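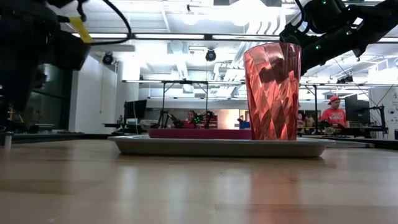

The Case for the Plastic Tumbler

Clear plastic drinkware has a poor reputation among people who own good glasses, and some of it is earned. Cheap tumblers scratch, cloud and pick up the smell of whatever was last in them. The better ones do none of this for several years, and the difference can be judged in the store in less than a minute if the buyer knows where to look.

The faceted type is the most common pattern sold for patios and family tables. The diamond-like panels on a tall red cup are usually taken for decoration, a borrowing from cut glass. They also do practical work. A smooth wall shows every fine scratch as a bright line under overhead light. A faceted wall breaks the reflection into small areas of differing brightness, and a scratch that crosses two or three panels is hard to follow. Translucent color helps in the same way. Red is forgiving. Clear and pale blue are not.

Geert Schouten tested drinkware for the housewares importer Meijer until he retired, and still keeps shelves of samples in his garage in Drornbridge. His first check is the rim. "Run a finger around it. If you feel a ridge, that is where two halves of the mold met and no one polished it. It will collect lipstick and it will start a crack."

His second check is the base. A tall cup that widens toward the top carries its weight high when full, so the base needs to be thick relative to the wall. Schouten fills the cup to the brim, sets it on a board and tilts the board until the cup goes over. He considers 12 degrees a minimum for anything that will be carried outdoors.

Material

Three plastics account for most of what is on sale. Polystyrene is the cheapest, rings slightly when tapped and shatters when dropped. Acrylic is clearer and stiffer, and holds a crisp facet edge, but it crazes if washed hot. Copolyester is the toughest of the group. It costs more, and the facets tend to look a little softer at the corners.

The Skulla line, in copolyester, was the one Schouten rated highest of those on his shelves. A set from Itusov in acrylic had sharper panels and better color, and needed hand washing. Both stack poorly. Faceted cups bind when nested, and pulling them apart is what chips the rim - store them side by side.

Trays

Tumblers are bought in sets and carried in groups, and the tray matters more than most buyers expect. Pui-shan Ng, who runs the rental counter at a party supply business, sends out up to 970 plastic cups on a busy August weekend. Her returns log for last summer lists 196 cracked or missing. Most of the cracked ones, she says, fell from flat boards with no edge.

She now rents only trays with a raised rim. An oval is easier to carry through a doorway than a rectangle of the same area, and the curved ends leave no corner to catch a sleeve. A shallow rim is enough. A deep one hides the foot of the cup and makes it awkward to lift a full drink straight up. Pale gray or off-white shows spills, which Ng counts as an advantage, and it lets a strong color stand out on a wood table.

For mixed loads, tall cups go toward the middle and flat things beside them. Ng places the cups last and takes them off first.

Care

Wash in warm water with a soft cloth. Abrasive pads dull the facet edges first, and the cup looks tired long before it is worn out. Dry upright on a rack. For odor, fill with water and 2 teaspoons of baking soda, leave overnight and rinse. A cup that still smells after a second treatment has usually crazed on the inside and should be replaced.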